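Tanonar Household Tasks Programme
Progress report to the Pilkington Fund, period ending September
Prepared by Lerato Cele, with figures from Chibuzor Oyelaran

Where we are

The proposal promised a machine that could tidy away a small household's washing by the end of the second year. We have a machine that can put one garment in one basket, on most attempts, if the basket is where it expects to find it. Terence Furnival has asked me to call this "on schedule", and on the revised schedule he is right.

Work since the last report

We ran 534 attempts at the basket task over the period, using 12 garments. Chibuzor logged all of them and is taking a fortnight's leave. An attempt counts as a success when the garment is wholly inside the basket and the basket is still on the table. The second condition was added in the first week.

Shirts and tea towels are now dull to watch, and I mean that as praise. Anything dark and fluffy is another matter. The vision software finds it hard to tell where the garment stops and its shadow begins, and it will sometimes close the hand on a sleeve and leave the rest trailing over the rim. Mercedes Nina has retrained the grasp model on dark fabrics only, and failures of this kind have fallen to roughly one in five. Socks remain suspended until we can agree what a pair is.

Speed

A full pick and place takes 13 seconds at best. Lionel Bunting's mother, visiting at teatime, did the whole pile while the arm was calibrating. We have not included her in the results.

Can it do the chore yet?

No. It can do the middle of the chore. A person still has to separate the clothes, set up the table and stand by the stop button -- and at that point most people would simply put the washing in the basket. The step we care about next is picking from a heap, where the hand must choose one item and leave its neighbours alone. Early trials brought up either nothing or everything.

Money and equipment

Spending is within budget except for replacement finger pads, which wear faster on towelling than Millex led us to expect. We have ordered 2 further sets and moved the cost from travel. The Cemosska visit will now be a telephone call.

Next period

Heap picking with three garments, then five. Basket moved between attempts, without the machine being told. A first try at folding, for which we ask the Fund to keep its hopes modest -- ours are. 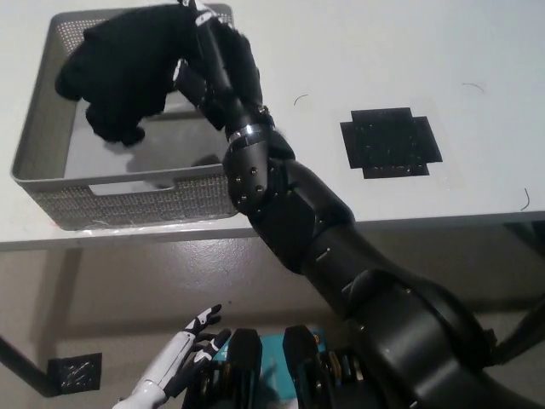 Basket task, dark garment, right hand.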